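Gokorine (ensemble)

Gokorine is a chamber ensemble and composers' group working mainly with graphic scores, small percussion and slowed-down tape. Formed by the percussionist Sevim Kahraman and the composer Barış Keskin while both were teaching at the Verkley music school. Six members at first, later nine, now usually seven. The group is known for Urban, an evening-length cycle for voices, bowed metal and field recordings, and for its habit of rehearsing in front of an audience.

Name

The name is a made-up word. Keskin wrote it on the cover of an early sketchbook and it stuck. Programmes from the first two seasons sometimes print it as Goko Rine or Gokorin, and one poster has both spellings. Not connected with the dance company of a similar name.

History

Early seasons

Kahraman and Keskin first played together as a duo, vibraphone and reel-to-reel. Two concerts, both in the school's lower hall, both short. The cellist Defne Aydoğan joined for the third and brought in the idea of written instructions instead of notation: a card per player, turned over whenever the player wanted. This became the Card Pieces, a set of 39 in all, of which 31 survive. The missing eight were lent out for a student performance and not returned.

The early concerts were poorly attended. A review in a local arts newsletter called the second one "patient to a fault", which the group later used on a flyer.

By the end of the second season the ensemble had moved out of the school and into Brellari, a former seed warehouse with a long concrete floor and a nine-second echo. Most of the pieces written after the move are shaped by that echo. Keskin's Slow Stairs, for example, leaves a full nine seconds between phrases, and sounds rather bare when played anywhere else.
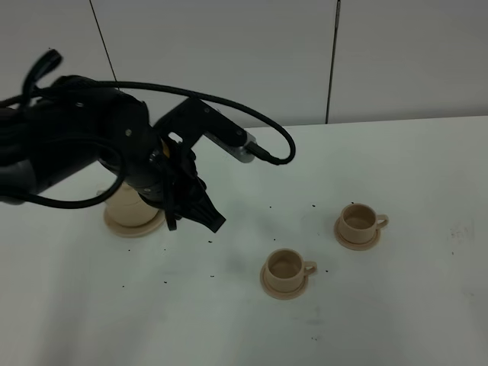
The move also changed the line-up. Two of the founding members, both wind players, left within a few months as the building was hard to tune in during winter. They were replaced by the singer Ximena Gallardo and the double bassist Nevzat Değirmenci. Gallardo had trained in early music and had no experience with graphic scores. Her first piece for the group, Answering, is still its most performed short work and lasts under four minutes.

Urban

Urban was begun in Brellari's second winter and first heard complete the following November. Five parts, played without a break, 112 minutes in the original version. The text is drawn from street names, read out in the order of a bus route and gradually stretched until the words can no longer be made out. Gallardo sang the premiere alone; later performances use three voices.

The bowed metal parts are played on sheets cut to different lengths and hung from a rail. Kahraman has said the cutting took longer then the composing. Her handwritten table of lengths is bound into the full score, along with a note asking performers not to copy it but to make their own.

The first performance ran late and finished after midnight. Part four was dropped from the second night and put back for the third, in a shorter form which is the one now used. A recording of the shorter version was released in an edition of 1,539 copies, each with a hand-numbered sleeve. A second pressing had a printed sleeve and a corrected track list.

Later work

After Urban the group split its year in two. Spring for new pieces, autumn for touring. Aydoğan took over most of the programming and began inviting outside composers, usually one a season, with the only rule that the piece had to be playable by whoever turned up. Works from this period include:

Low Water, for cello and four radios
Half a Door, for double bass and spoken voice
Nine Replies, for the full ensemble, no conductor
Letter to a Tuner, for detuned upright piano, four hands

Değirmenci left for two seasons and came back. During his absence the bass parts were played on a pedal harmonium, and some of the pieces have stayed that way.

Open rehearsals

Since the first year at Brellari the group has held open rehearsals on weekday afternoons, starting at 4 pm. Free entry, come and go. Players stop, argue and start again as they would without visitors. The visitors' book lists 2,486 signatures up to the last full season. Scores are laid out on a table by the door and can be read but not taken away.

Several pieces were altered after remarks from the audience. The best known case is Nine Replies, which lost its drum part entirely. 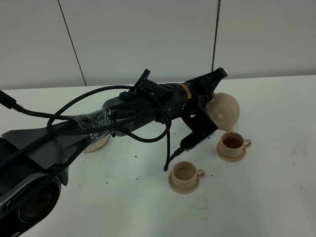
Musical style

Usually quiet, usually slow. Long held tones against small irregular sounds, with little repetition in the strict sense. Harmony tends to come from whatever the metal sheets or the room give, the strings then tune to that. Keskin's pieces are the most strictly timed, with durations given in seconds down the left margin. Aydoğan's have no timings at all. Gallardo writes in ordinary staff notation, the only member to do so regularly.

Critics have sometimes grouped the ensemble with drone music. Kahraman objects to the label, pointing out that most of the sounds stop.

Notation

The Card Pieces use single sentences, such as "play until the next person looks up". Later scores mix drawn lines, numbers and short text. A legend is normally given on the first page, though the one for Low Water was left out of the printed edition and has to be be requested seperately.

Members

Sevim Kahraman, percussion, bowed metal
Barış Keskin, tape, harmonium
Defne Aydoğan, cello, programming
Ximena Gallardo, voice
Nevzat Değirmenci, double bass

Plus two seats filled by guests, changing each season.

Recordings

Card Pieces, first selection (cassette)
Slow Stairs / Answering
Urban (short version)
Low Water and other pieces
Nine Replies, recorded at an open rehearsal, with talking left in

See also

Graphic notation
Bowed percussion
Indeterminate music
Tape music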